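Second day at Irnenholm. Secchi down to 47 cm at the deep station, worse than March. Pea soup. Raked the north bay for pondweed and got mostly mud, one sad strand of coontail. Bulrush still thick along the inlet tho.

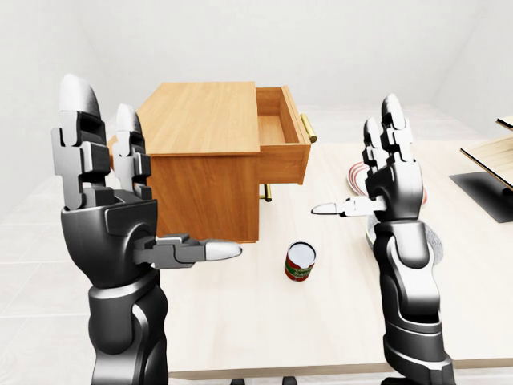 Hadi Boutros
June 18, 2025

Transect 3 done before the wind came up. Phosphorus bottles on ice, need to reach the Rornulon lab tomorow - must call first. Old map has lilies out to the 602 marker. None now. Farm drain running brown again after the rain. Boots soaked. Bed.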